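Home | Syllabus | Handouts | Labs | Contact
Print this page | E-mail this page
Posted in December by the Isard Robotics Lab teaching staff

Lab 3: Picking from a bin

Welcome back, everybody! By now your team has had a good long look at the arm and (I hope) has read the Plerketti safety sheet, so this time we finally get to the fun part, picking small things up out of a metal bin. Watch the cables as you plan your approach. They loop out wide near the wrist, and a path that looks perfectly fine on the screen can still tug on them.

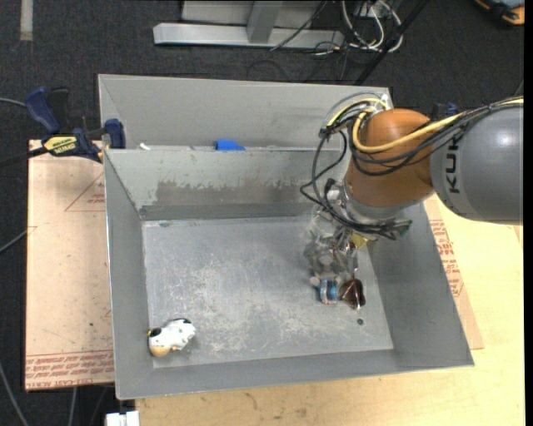
Step 1. Choose your object

Start with something sitting well out on the floor of the bin. An object lying close to a wall, like the little black and white one, is a lot harder, so please save it for later!

Step 2. Make your picks

Each team gets 10 tries at low speed. Write down every one, misses too, with a word or two on how the fingers met the object.

Lab reports are 2 pages, and they go in the Bouvier folder before our next meeting.

Back to top | Next handout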